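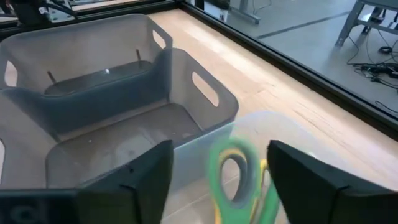 Wrist camera view, bin sorting cell, Dastville. Two gray bins, clear bin at lower right.

Progress report, May – Shirima sorting software
To: Iltedine program office

Short one this time, we are mid-run.

Where we are. Planner rewrite is merged and running on the cell. Logged 2,069 pick attempts this period, of which 218 flagged for review. Most flags are perception, not control. Target for the reviewed set is still 1,000 attempts, on track.

Perception. Clear bin remains the headache. Walls are see-through enough that the segmenter picks up the tabletop behind them and puts the rim in the wrong spot. Gray bins mostly fine, handle cutouts sometimes read as objects. Added a mask for those, needs more testing. Thin upright items in a bin also get dropped from the depth map. No fix yet.

Motion blur. Anything held close to the wrist camera smears when the arm moves, so the in-hand check was firing on bad frames. Now waits for a still frame before it votes. Costs 40 ms per check, acceptable for now.

Control. Finger closing profile retuned. Release is still a bit abrupt, will look at it after teh planner settles.

Tooling. Lernano log viewer now lines up wrist video with joint data. Saves a lot of scrubbing. Export is slow – known issue, ticket open.

Behind schedule: nested bins. Planner treats two bins stacked together as one container and picks a place pose on the shared rim. Workaround in config, proper fix next period.

Spend within plan. No change to milestones requested. Would like to keep the second GPU machine thru the next period, please confirm.

Full log index is in the shared folder, same place as last time.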